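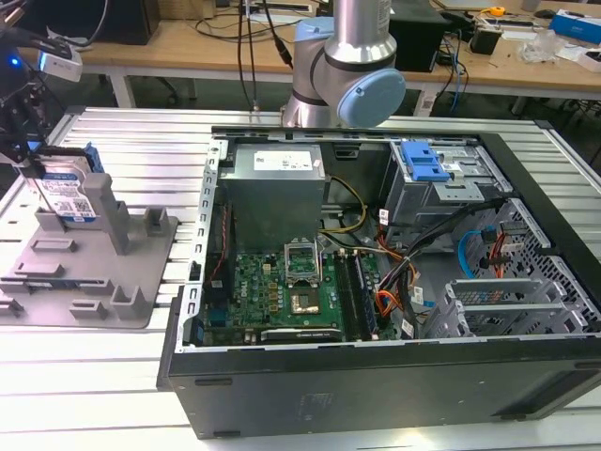 Skindora Planner 3
Task planning and grasp control for computer teardown cells

Skindora Planner takes a list of parts to be removed and works out the order, the approach paths and the grip for each one. It runs on an ordinary Linux computer next to the cell and talks to the arm controller over Ethernet.

The part library holds 441 models, among them tower cases, power supplies, memory modules and 3.5-inch drives. If a part isn't in the library, the operator can teach it from the wrist camera view and save it under a new name.

Fixtures are modelled the same way as parts. Load the fixture file, touch off three points, and the planner knows where each slot is.
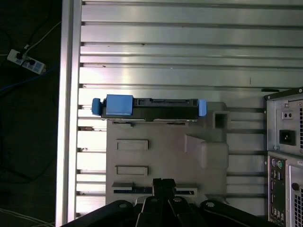 Wrist view: hard drive in its carrier on the moulded grey fixture, gripper fingers below.

What's in the licence
Planner and path checker
Burnon perception module (colour and depth)
Urrego fixture editor
Log viewer, with replay at up to 20 times speed

Not included: arm, gripper, cameras, fixtures.

The Poltby bridge for older controllers is sold separately, part no. 104. Please check your controller's firmware version before ordering. Updates come out each September and are free for the first year.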